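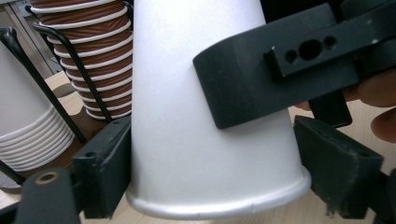

Petty cash gets audited last and fudged first. I tested 62 vouchers at Visser in May and 45 had the same person requesting and approving. A plain white paper cup is the usual item: too small to question, easy to claim twice.

Home Explore Notifications Messages

2/ Materiality doesn't cover this. A small misstatement made on purpose is still an ethics matter – report it up.

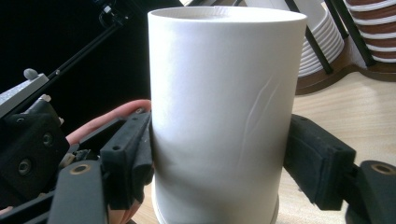

3/ Splitting a 200 dollar claim to stay under the approval limit counts too. Keep the vouchers and note who signed.

We use cookies. Accept all | Manage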